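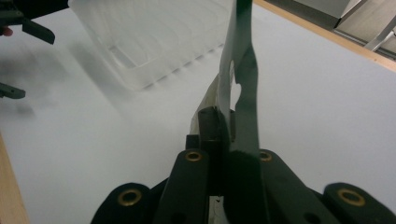

흰색 작업대 위에서 곡면형 짙은 녹색 브래킷을 다루는 모습. 뒤쪽은 투명 플라스틱 트레이. (제공: 카브덴)

# 카브덴, 곡면 브래킷 부품군 규격 개정… 소분 트레이 포장으로 전환

**2023년 10월 9일** — 소형 기구 부품 제조사 카브덴(Kavden)은 곡면 브래킷 부품군 '토디나크(Todinach)'의 규격을 개정하고, 개정 규격 품목의 출하 포장을 기존 벌크 봉투에서 소분 트레이 방식으로 변경한다고 밝혔다. 개정 규격은 신규 주문분부터 적용되며, 9월까지 접수된 주문은 종전 규격과 종전 포장으로 출하된다.

토디나크는 소형 장비의 커버, 배선 덕트, 센서 하우징 등을 본체 프레임에 고정하는 용도로 공급되는 부품군이다. 현재 등록 품목은 152종이며, 이 가운데 60종이 이번 개정 대상에 포함됐다. 나머지 품목의 도면과 품번은 변경되지 않는다.

## 주요 변경 사항

개정 대상 품목에서는 측면 절개부의 모서리 처리 기준이 조정됐다. 종전 도면은 절개부의 곡률만 지정하고 모서리 마감은 별도 협의 사항으로 두었으나, 개정 도면은 마감 등급을 품번별로 명시한다. 체결 구멍의 위치와 직경은 종전과 같으므로 기존 상대 부품을 그대로 사용할 수 있다.

품번 체계도 일부 변경된다. 개정 품목은 기존 품번 뒤에 개정 기호가 추가되며, 종전 품번으로 발주할 경우 재고 소진 시점까지 종전 규격품이 출하된다. 재고 소진 이후 접수된 종전 품번 발주는 고객사 확인을 거쳐 개정 품번으로 전환된다.

색상 구분은 유지된다. 표면 색상은 품목 계열을 식별하기 위한 것으로 강도 등급과는 관계가 없으며, 동일 계열 내 치수 구분은 포장 라벨로 확인해야 한다.

## 포장 방식

개정 품목은 품번별로 분리된 트레이에 담겨 출하된다. 트레이당 기본 수량은 30개이며, 폭이 넓은 품목은 별도 수량 기준을 따른다. 벌크 봉투 포장에서는 운송 중 부품끼리 맞물리거나 표면이 긁히는 사례가 접수돼 왔다. 카브덴은 트레이 적용 후에도 같은 유형의 접수 건을 품번별로 계속 집계할 예정이다.

트레이는 최대 4단까지 적층할 수 있다. 그 이상 적층할 경우 하단 트레이의 변형 여부를 입고 시 확인할 것을 권장한다. 빈 트레이는 회수 대상이며, 회수 상자는 정기 납품 차량 편으로 제공된다. 이물질이 묻은 트레이는 세척하지 않고 별도 봉투에 담아 반납하면 된다.

## 조립 작업 관련 안내

브래킷의 곡면부는 탄성 변형을 전제로 설계된 부위가 아니다. 가조립 단계에서 곡면부를 눌러 위치를 맞추는 작업은 피하고, 양 측면을 지지한 상태로 체결면에 접근시켜야 한다. 금속 판재와 접촉하는 구조에서는 판재의 절단면이 브래킷 표면에 직접 닿지 않도록 조립 방향을 확인한다. 체결은 가체결 후 본체결의 2단계로 진행하며, 권장 토크는 품번별 사양서에 기재돼 있다.

개정 도면은 바타이네(Bataineh) 조립 시험실에서 반복 착탈 시험과 치수 검사를 거쳤다. 시험 조건과 측정 위치는 사양서 부록에 수록됐으며, 품목별 측정값은 거래 고객사의 요청에 따라 별도로 제공한다.

## 공급 일정

개정 품목의 국내 공급은 유통사 트룰라라드(Trullarard)가 담당한다. 초도 물량은 기존 정기 발주 고객사에 우선 배정되고, 신규 고객사의 주문은 접수 순서에 따라 처리된다. 표준 품목은 트레이 단위로 발주해야 하며, 낱개 견본은 도면 검토용에 한해 품번당 1개씩 신청할 수 있다.

개정 도면과 품번 대조표는 카브덴 고객 자료실에서 내려받을 수 있다. 종전 도면은 유지보수 목적의 열람을 위해 자료실에 계속 보관된다.

**카브덴**은 소형 장비용 브래킷, 스페이서, 배선 고정구를 설계·제조하는 기업이다. 주요 공급 분야는 계측 장비, 실험실용 기기, 소형 자동화 설비다.

**문의:** 카브덴 홍보 담당 / 제품 및 발주 문의: 트룰라라드 고객지원 창구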